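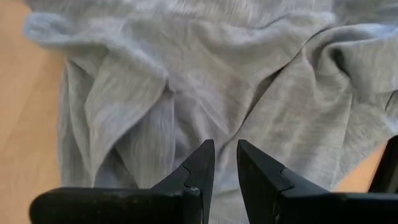

Projects > Tendcombe > Cloth Folding > Fault Set

# Tendcombe Cloth Folding, Fault Set

Recordings from a two-arm cloth folding cell, limited to runs that ended in a fault or an operator stop. The good runs are in the main Tendcombe set and are not repeated in this one.

Version date: September 26, 2024
Maintained by: Eimear Foley and Zoltán Kun
Questions about the safety log: Tímea Erdős

## What is in the set

The set holds 244 runs. Each run has video from the wrist cameras and the fixed camera, joint positions, motor current for both grippers, and a plain text note written by the operator. The total is 2387 grasp attempts, counted per gripper closing and not per cloth.

Every run has one main fault code. A second code is used when one fault led to another.

- `F1_MULTI` - gripper closed on more than one layer
- `F2_MISS` - gripper closed on nothing
- `F3_SLIP` - cloth left the fingers during the lift
- `F4_OVERPULL` - both arms held the cloth and kept moving apart
- `F5_CABLE` - a cable snagged or came close to an arm's path
- `F6_STOP` - operator pressed stop for any other reason

## The overpull fault

Most of the reason for publishing this set separately is F4. In June the cell began stopping in the middle of the stretch step, when each arm has one edge of the cloth and they move apart to flatten it. The controller is supposed to watch gripper current and end the move when the cloth goes tight. On 80 runs it did not, and the arms went on until a joint limit or the operator stopped them. 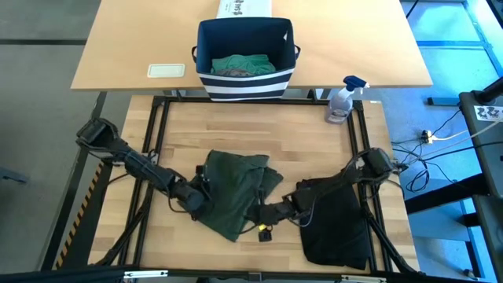
Fixed camera view of the cell, both grippers at the green cloth.

Ottó Szekeres traced the fault to the current filter. After a software update the filter window on the right arm was left at its bench test value, so a sharp rise was averaged away before the threshold check saw it. The left arm had the correct value. The stretch step only listened to the right arm.

Two things made it worse:

1. If the first grasp took several layers, the cloth was effectively shorter than the planner expected and went tight early.
2. The time limit on the stretch step had been raised for large towels and was never set back.

No one was hurt. One gripper finger cracked at the base and two cloths tore. The finger was replaced before the next run, and the change is marked in `hardware_log.csv`. Calibration files from before and after the swap are both included. Use the one that matches the run.

## What was changed

- Filter values are now read from one file for both arms, and the controller will not start if they differ.
- The stretch step listens to both arms. Either one can end it.
- The time limit is set per cloth size.
- A stop during stretch now holds position. The old behavior was to open both grippers at once, which let the cloth snap back.

Ernő Takács reran the stretch step with the old settings and reduced speed to confirm the cause. Those 6 runs are tagged `repro` and should be left out of any fault rate you calculate.

## Rules for running the cell

These were rewritten after the June stops and apply to anyone repeating the work on the Tendcombe cell.

Keep hands off the table while either arm is enabled, including when an arm looks idle. An arm waiting on its partner can move without warning. Press stop before straightening a cloth, and wait for the status to read `HELD`. Do not pull a cloth out of closed fingers. Open the gripper from the console first.

Check the cable slack on both arms at the start of a session. F5 is a rare code in this set, but a snag near the shoulder can look like a tight cloth in the current data and end a run early.

## Labels and known problems

Fault codes were assigned by the operator and checked by a second person. The two disagreed most often on F1 and F3. A multi-layer grasp often drops one layer in the lift, and it is hard to say from video which fault to call first. Where they could not agree, both codes are kept and `disputed` is set to true.

Wrist video goes soft when the cloth is very close to the lens. Layer edges are hard to find in plain gray and black cloth, and labels for those are less reliable than for lighter colors.

The current data for the right arm was saved after filtering. For the overpull runs this means the raw rise is gone and can't be recovered. The left arm was saved raw throughout. We know this is awkward - it is the arm everyone asks about.

Clock drift between the fixed camera and the joint data has been corrected in all runs except those listed in `drift_open.txt`.

## Use

The set is meant for fault detection and for testing stop conditions. It should not be used to compare how often folding fails, as it has no successful runs in it. Training a folding policy on it alone will teach the faults.

Loader scripts are in `tools/` and need the same reader as the main set. Report wrong labels to Zoltán Kun with the run number and the time in seconds.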